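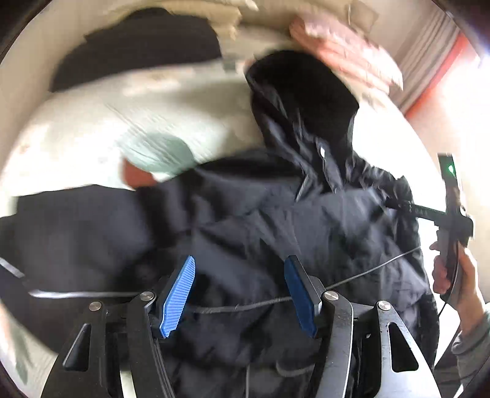 Slide 4. Why we chose clothes

Wait until the room is quiet, then begin.

Our student club started this project in April with two hand-held grippers and a pile of clothes. The black jacket with the hood is the item I want to speak about first. A puffer jacket is difficult for a gripper. It has many folds, and the hood takes a new shape each time it is moved.

Point to the blue finger pads. Say that they have ridges. Tsehay Alemneh will explain the pads on slide 6, so do not go into detail.

Slide 5. How we record

One person holds the grippers and does the task by hand. We keep every try, also the bad ones. Until now we have over 2,000 short recordings, and 86 of them are with jackets. This is too few, and I will say so openly.

Gadisa Negussie wrote the program that sorts the recordings. We call it Wirirel – say the name slowly, people always ask for the spelling.

If somebody asks about folding: we are not there yet. First we want to pick up one item from the pile without pulling its neighbor.

Thank Noreen Abbasi for reading our first plan. Then give the microphone to Tsehay.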